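Chapter 4
The Bed Is Not a Table (But We All Use It Like One)

I want to start this chapter with a confession about toast. For most of the year I lived in Willville, I ate breakfast sitting cross-legged on top of my covers, with a plate on one knee and a mug wedged into a dip in the blanket. I had a table. It was a perfectly good table, and it was covered in mail. So the bed got breakfast, and then it got my laptop, and then it got the clean laundry, and by bedtime I was moving a whole household onto the floor so I could lie down!

If you did the survey at the end of Chapter 3, you already have a fair idea what lands on your own bed during the day. When I gave that same survey to an evening class of 18 people, cups and bottles came out on top, ahead of phones, ahead of clothes. I was surprised. Ruwan Liyanage, who was teaching the class with me, wasn't surprised one bit (he'd raised twins) and he said we should build the whole bedroom unit on drinks. That's pretty much what I've done.

In this chapter we'll look at the bed as a surface. We'll talk about what a mattress does to anything you stand on it, how bedding in layers behaves differently from bedding pulled flat, and where a drink can live in a small bedroom when there isn't space for a proper nightstand. We'll finish with the evening clear, a short routine you'll practice for the rest of the course.

Before you begin

You'll need your notebook, the floor sketch of your bedroom from Chapter 2, one cup with a lid, one bottle with a lid, and an old towel. Fill the cup and the bottle about halfway with plain water. Please don't use coffee for this, however tidy you think you are. I still have the pillowcase.

Why soft surfaces fool us

A bed looks flat from the doorway. Get down with your chin at mattress height and it's all hills. Every fold in the sheet is a little ramp, and a quilt pushed to one side makes a slope that runs a good way out from the bulky part. Then you sit down, and the hills move.

A tall, narrow cup minds this more than a short, wide one. Its weight sits higher up, so a small lean goes a long way. A bottle lying on its side has a different problem: it can't fall over, having already done that, but it can roll toward the lowest spot, and the lowest spot is usually you. Patterned bedding makes it all harder to judge, too. Checks and patchwork are lovely (I sleep under one) but your eye follows the squares and skips right over the bumps.

Look for the pink cup in both of these, and think about what the bedding is doing around it.
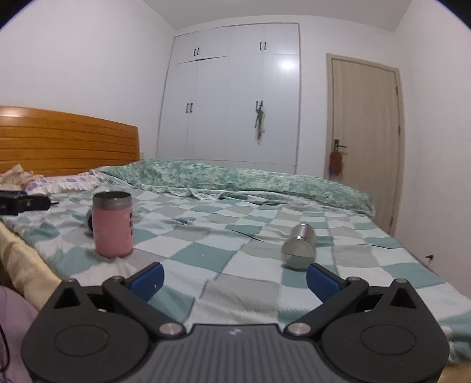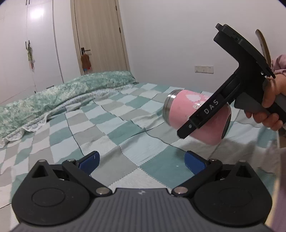 4.1 Cups, bottles and the lean test

Spread your towel over the bed, on top of whatever you normally have there. Don't smooth the bed first! I know you want to. Nnamdi Igwe tested this chapter for me, and he made his bed so beautifully before starting that nothing tipped at all and he had to go back and mess it up.

Stand your cup, lid on, near the middle of the towel. Now sit down on the edge of the mattress the way you would if you were putting on socks. Watch the cup and write down what it did: stayed, leaned, or went over. Stand up, set it straight, and try again closer to where you sit. Then do the same with your bottle, first upright and then on its side.

Most people find there's a ring around the spot where they sit in which nothing upright is safe. Mark that ring on your floor sketch with a pencil. On my old Royer mattress it took up nearly half the bed. On a firmer one it may be quite small, and if you share the bed you'll have two of them, and they'll overlap.

Next, pull the covers tight and repeat the whole thing. Compare your two sets of notes. How much of the trouble came from the mattress, and how much came from the folds?

Words to know

Landing spot: any place where things get put down without a decision being made.

Sit ring: the area of a bed that dips when a person sits on it.

Parked item: something that's waiting to go somewhere else. A water bottle on a bed is nearly always a parked item.

Home: the place a parked item is waiting to go. If you can't name it in 2 seconds, it hasn't got one yet, and we'll fix that in 4.3.

Try it tonight

Set a timer for 30 minutes before you usually go to bed. When it rings, walk in and write down everything on the bed that isn't bedding. Leave it all exactly where it is while you write. Beside each thing, put its home, or a question mark if you're stuck.

Bring the list to section 4.2, where we'll sort out the bedding itself, starting with the extra blanket that spends all day in a heap at one end.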